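Teaching a two-arm robot to pack a small box by remote control

I spent most of July doing this at the Plukberg workshop, and my first 20 recordings were junk, so let me save you a few evenings!

Start by doing the whole task with your own hands, slowly. Ours (we call it Tindard) goes like this: the left arm picks up the small box, sets it down in the tray, and the right arm puts the lid on. Say each move out loud as you go. If you hesitate anywhere, the robot will learn the hesitation too.

Now get on the controls and drive the arms around for 15 minutes without recording. I skip this when I'm in a hurry and I always regret it. Then put the parts down, tray between the two arms, and turn the box and lid a bit differently for every run.

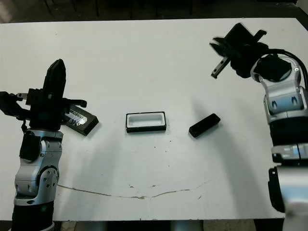 Malik wrote in after my last post to ask whether both arms should move at once, since it would halve the recording time. I wouldn't, at least for the first batch. Park the arm you're not using up high and well clear of the parts, and leave it alone until its turn. You can overlap them later, once your hands know the route.

Come down on the box from above, stop for a beat, then close. Shiny plastic tops slide if you rush — go easy on the trigger.

I aim for 30 good runs per session and throw out anything where I fumbled and had to regrip. Save after each one (Nemell, our logging script, once ate a whole Thursday of mine). After 15 runs I get up and stretch, then check the last few recordings before I carry on.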